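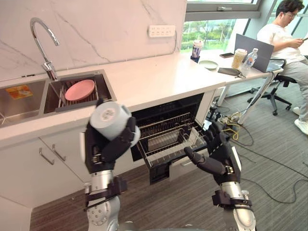

Section 4: Settling in your over-sink rack and shared kitchen bench

By now you should have the Dudek rack unwrapped and its two clips fitted. If you haven't, pop back to Section 3 and take your time with it. This part of the guide covers where the rack lives, how the sink and the dishwasher share the work, and what to do about the rest of the room if your kitchen opens straight onto an office, as so many do these days.

4.1 Before you start

You will need a soft cloth, a drop of dish soap and a tape measure. The Dudek (part no. 311) suits bowls with a front-to-back opening of up to 986 mm, far more than any home sink we've met, but we do like to leave room for the big old farmhouse troughs that people write to us about.

1. Clear both bowls. Sponges, packets, the teaspoon that has been there since breakfast, all of it.
2. Wipe the metal rim of the sink and dry it well.
3. Swing the faucet over to one side so you can work without bumping your head on it. (We have all done it.)

4.2 Placing the rack

4. Choose the bowl you use least for washing. If you're right-handed you may find the left bowl more comfortable for draining, but please suit yourself.
5. Lay the rack across the rim and press down gently at each corner. It should sit flat and stay put when you nudge it.
6. Leave the other bowl open for rinsing.
7. Set cups upside down between the rods, and lay bottles lengthwise against the divider, where they're less likely to roll.

Note: The rack can hold up to 28 cups' worth of weight if you spread the load, though you'd have to be quite the stacker to fit them.
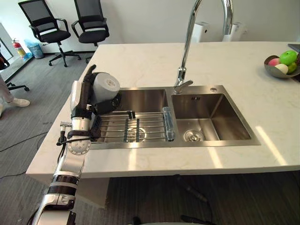

Léonie Bodin: I'd add that the rack wants lifting off every evening. I left mine over the bowl for most of June and ended up with a chalky line all along the rim that took vinegar and a good deal of elbow grease to shift.

Thank you, Léonie, and quite right too. Lift it, rinse it and stand it on end overnight.

Caution: Never set a hot pan on the rods. The coating will mark and the colour won't come back.

4.3 Sharing the load with the dishwasher

8. Pull the lower rack all the way out before loading, so you aren't reaching over an open door with something breakable in your hand.
9. Put everyday cups and plates in the dishwasher. Save the sink rack for thin plastics, bottles and anything with a lid you'd rather not see warped.
10. Tip out leftover coffee first. Takeout cups go in the bin or the recycling, whichever your town prefers.

Caution: Keep laptops and phones at the far end of the counter, well away from the splash of the faucet.
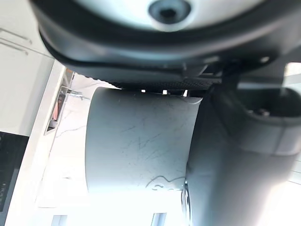
Léonie Bodin

4.4 Looking after surfaces

11. Use a soft cloth on the counter and backsplash. Scouring pads leave fine scratches that gather grime, and there's no polishing them out at home.
12. On stainless steel, wipe in the direction of the grain, then buff dry.
13. For stubborn rings, a spoonful of Urnska paste left on for a few minutes usually does the trick. Rinse it away thoroughly.

4.5 The floor and the walkway

A shared kitchen is only as pleasant as the path to it, so please spend a moment on this part, even if it feels like it belongs in some other manual.

14. Walk the route from the desks to the counter with a cup in your hand and notice where your feet go.

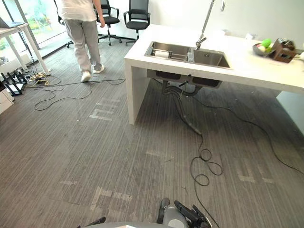

15. Move any cord that crosses that route. Run it along the wall if it will reach, and under a cable cover if it won't.
16. Keep power strips off the floor near the sink side of the room.
17. Push chairs back against the wall when you get up.

Note: Replacement clips are sold in pairs under part no. 279 from Prustar, Trirnudport. Please have your rack's serial number handy when you order.

Section 4 revised 10/2/23. Continue to Section 5, Seasonal cleaning.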